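Open day at Stindmont - your questions

We open the lab doors on October 5, 2019, and we can't wait to show you what the arms can do! Kirsty Paewai put these answers together from the emails we've been getting.

**Do I need to book?**

Just for the Elik demo, because the room is small. Everything else is walk-in. Write to Ruby-Lee Hinds and she'll put you on the list.

**How long is the demo?**

Each run takes half an hour, with time for questions at the end. Ask lots of them - Aleksi Harju loves talking about grippers and will happily keep going in the hallway.

**What will the robot be doing?**

Kitchen work, on a toy scale. The arm works at a white table with a small blue sink, a dish rack, a bowl, a plate and a cup, plus some colored cubes. Picking up a small toy cup is a lovely problem to watch up close, and you get to suggest what it should try next.

**Is it OK for kids?**

Yes, please bring them! Children under 12 need an adult with them, and everybody stays behind the tape while the arm is moving. 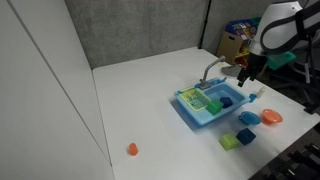

**Can I take photos during the demo?**

Photos and short videos are fine in the demo room, as long as you leave the flash off.

**Where do I park?**

Use the Pennington Street lot. The lab entrance is the second door along, and Tegwen Dafis will be there to point you the right way.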